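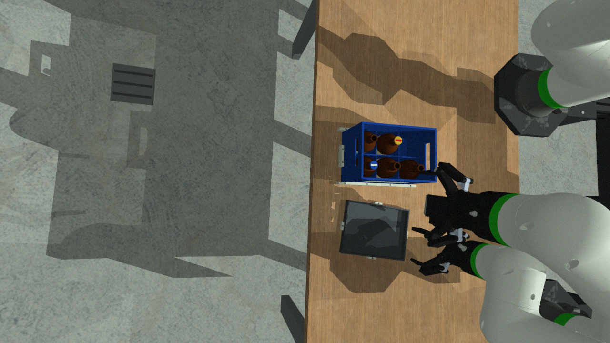 Search this community Search Advanced

Bottle return cell - who clears the stops?

Masanobu Morikawa

We sort returned bottles by hand at Skeltley, four people per shift. Management wants a two-arm cell on the crate line and is testing the layout in simulation first. The crates come back mixed, capped and open bottles in the same crate. Two of the four of us would stay on as cell attendants. Has anyone worked in that role? I want to know what the job consists of and whether the grade changed.

Chantelle Tshabalala

I moved from hand sorting to attendant at Rulstead. Most of the shift is clearing stops and swapping crates. Lifting went down a lot. Standing did not. We logged 241 stops in the first month, nearly all of them grip faults at the bottle neck. Ask now who is allowed to reset the cell. At our site only maintenance could, so we waited for them and still got asked about the output. It took until December to change that. The grade stayed the same until the reset duty was written into the job description.

Also check the crate fixture. If the brackets hold the crate tight on every side, someone has to seat it square each time, and that will be you.

Unditz

Ours does 576 bottles an hour on a good day. Simulation said more. Get the training hours in writing.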